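Coffee roasting

Coffee roasting is the heating of green coffee beans until they turn brown and start to taste like coffee. I've been doing it at home for years, so forgive me if I get carried away in places! Raw beans smell like hay and are hard as gravel, and all the flavor people argue over shows up in the heat.

Stages

First the beans dry out and go from green to yellow (this part smells like bread, and I love it). Then they brown, swell, and pop. That popping is called first crack. Keep going and you get a quieter, snappier second crack, and past that you're into really dark territory, with oil on the surface and a smoky, bittersweet cup.

Roast levels

Light roasts are stopped soon after first crack and keep more of the bean's own taste. Medium roasts are rounder and sweeter. Dark roasts taste mostly of the roast itself, and some roasters use charcoal as fuel, mainly in Japan, where it's called sumiyaki. My friend Floarea Oprea, who roasts in Whiteley, swears by charcoal. I can't always tell the difference, and she knows it.

Storage

Air is the enemy. Fresh beans give off gas for days, so many bags have a small one-way valve. I buy mine from Pedbridge, fold the top down tight after each use, and keep it in a cupboard away from the stove. Please don't grind the whole bag at once (I did this for ages), as ground coffee goes stale much faster than whole beans.

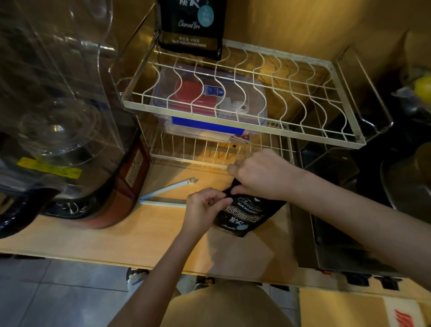
Opening a bag of Blue Mountain coffee with "Charcoal fire" on the front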